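Casterby Benchtop – 12 mm laminate, cut to order

Back in stock. Sold by the lineal metre, 644 mm deep, square edge or rolled. Colours: Oat, Chalk, Slate (Slate is slow – ring first). $378 for the standard kit, incl. joining strip, end caps and glue. Screws not included, sorry.

Good for small kitchens, laundries, granny flats. Wipes down with soapy water. Dont use bleach, dont cut straight on it.

Measure twice pls. We cant take back cut peices. Corner joins $200 extra, done at the Lamlow workshop before it goes out.

Pick up Lamlow or Ellwood. Delivery to Gondham Tuesdays only. Trade enquiries – Thierry Caron. Everything else, ask for Lurdes at the front counter.
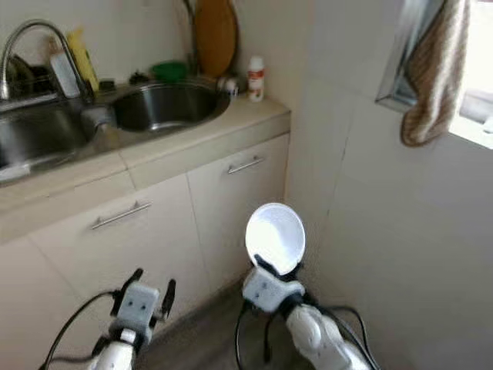

Small kitchen corner, pale beige top on cream cupboards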